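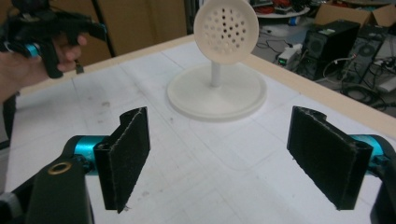
Carleen Wihongi has sold showerheads, or parts for them, for most of her working life, and she would like you to stop believing the box.

"Pick any one off the shelf," she says. "It'll tell you it saves water and feels stronger. Ask the store what it was compared with. I've asked. You get a shrug, or you get a brochure."

We met at the plumbing supply counter she runs on Drovgate, two days before the place closed for the holidays. I had come because of the Flovex, a head that three of my neighbors bought this fall after a flyer promised to cut their hot water bills by a third. One of them swears by it. The other two have gone back to what they had.

Wihongi doesn't sell the Flovex. I pointed out that this gives her a reason to run it down, and she took the point without much fuss.

"Sure. I'd make money on it if I stocked it, though. I had the rep in here. Nice enough guy. I asked him for the flow rate at low pressure, because half the houses up the hill have low pressure, and he said it was engineered for all pressures. What does that mean? It doesn't mean anything."

Her argument is that most of the saving comes from one cheap part, the flow restrictor, a plastic disk that sits where the head meets the pipe. Put the same disk behind an old head and you use less water. Whether you enjoy the shower is a separate matter, and there she grants that the face of the head counts for something. Fewer, smaller holes make a sharper spray. They also clog sooner in a town with hard water.

"People say it got weak, so they buy a new one. Soak it in vinegar overnight. I tell them that and they look at me like I'm holding out on them."

And the third off the bill? She laughed at that, then asked for my pen. A household that takes long showers under a very old head could get close, she said, if nobody stays in longer to make up for it. She thinks they do stay in longer. She has no study to show me, and I told her so. "No, I don't," she said. "I've got teenagers."

I was less sure of her on filters. She dismisses all of them, including the Rorkora cartridges stacked behind her own register, which she sells at a decent markup. When I asked why she carries them, she said customers ask. "I tell them what I think and they buy it anyway. What am I supposed to do, wrestle them?" That seemed a little easy to me. A sign on the shelf would cost her nothing.

Bernadette Doherty, who rents out 2 apartments over the bakery and was waiting on a valve, put in that her tenants had complained about every low-flow head she ever installed until she stopped mentioning it. "I switched them in January and kept my mouth shut," she said. "Not one call."

Wihongi liked that story more than I did. It could mean the heads are fine. It could also mean the tenants have given up calling.

Before I left I asked what she has in her own bathroom. A plain chrome head, no settings, bought used – she doesn't remember the make. She times how long it takes to fill a bucket once a year and writes the number on the wall inside the closet. It hasn't changed much.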